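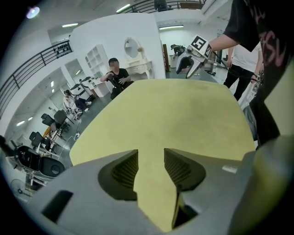
Can a machine do the putting away and wiping down in a small salon yet?

Asked 25th July in Home and Small Business > Equipment

I help run a two-floor hair and beauty salon in Grarnness. We lose a lot of the day to jobs that have nothing to do with hair. Folding towels, putting cloths on the little tables between clients, wiping the tables, moving chairs back where they belong, picking up whatever has been left on the stairs.

A sales rep from a firm called Pumphrey came in and left a leaflet for a "tidying assistant" with one arm on a wheeled base. It is 1273 a month on a two-year lease, with 2500 up front for setup. The leaflet says it folds, wipes and carries. When I asked if it could put a cloth on a square table he said that was "on the list for November".

I don't need it to be clever. If it could fold towels and lay a cloth without someone standing over it I would think about the money. Has anyone got one of these working in a real shop? I don't mean in a showroom. We already have a robot vacuum and it is fine apart from the cables.

Answer 1 (marked as helpful by the asker)

I worked on trials of this sort of kit for a cleaning contractor until last year, so take this as one person's experience.

Folding towels is possible if the towels are all the same size and come to the machine in a stack or a bin next to it. The one we had, an Esta, took a bit under 2 minutes a towel and dropped some. A person does it in a few seconds. It does keep going while you are with a client, so for plain towels it may be worth something to you one day.

Laying a cloth is harder than it sounds. The machine has to find two corners, keep hold of both, get the thing open in the air and then put it down so it hangs the same on every side. Cloth changes shape every time you touch it, and half of it is hidden under the other half. Ours could do it on one table, in one room, with one cloth. We changed to a darker cloth and it stopped managing. 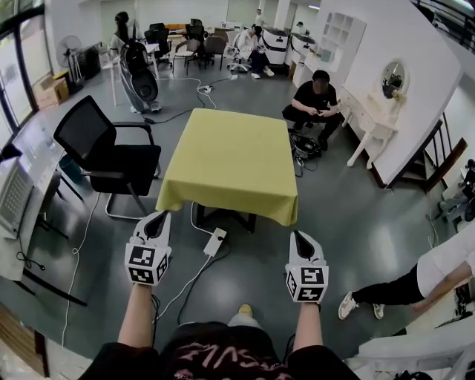 The way most of them learn now is from people. Somebody does the job by hand, over and over, holding a pair of grippers like the ones on the robot, and the recordings are used to train it. You want that done in many different rooms with the usual clutter left in, the fans and chairs and extension leads, otherwise it only knows a bare lab. So when the rep says November, ask him where the training was done and how many different rooms. If he can't tell you, I would not count on November.

For the rest of your list:

Wiping a flat table that is already clear: yes, fairly well. It can miss the edges.

Clearing the table first: sometimes. It depends what is on it. Combs and clips are bad, bottles are all right.

Moving chairs: I haven't seen one do it that I'd leave alone with customers in the place.

Stairs: no. Anything on wheels stays on the floor you put it on. With two floors you would be paying for two machines or carrying one.

At that price I would wait. If you are tempted, ask for a week's trial in your own shop with your own towels, and get it in writing that the 2500 comes back if you say no.

Answer 2

We had a demo of the Pumphrey at a laundrette in Cinport. It folded 6 flannels and then sat there with a light on until the man restarted it from his laptop. To be fair the folds were neat. The arm is slower than in the video on their site, I think the video is speeded up.

Check your floor as well. They made us tape down every lead before it would drive round, and it didn't like the shiny tiles by the door. The vacuum people have the same trouble so you will know about that already.

Answer 3

just get a saturday junior

Comment from the asker

Thanks, mostly to the first answer. I rang and asked about the number of rooms and he said he would find out. He did offer a trial but only three days and I would have to pay the delivery. I've said no for now. Does anyone know if the Esta can be hired by the month? I can't find a price for it anywhere.

Reply to comment

Not when I was using it, they only dealt with contractors. Might have changed. Try ringing them, the contact form never got an answer when we used it.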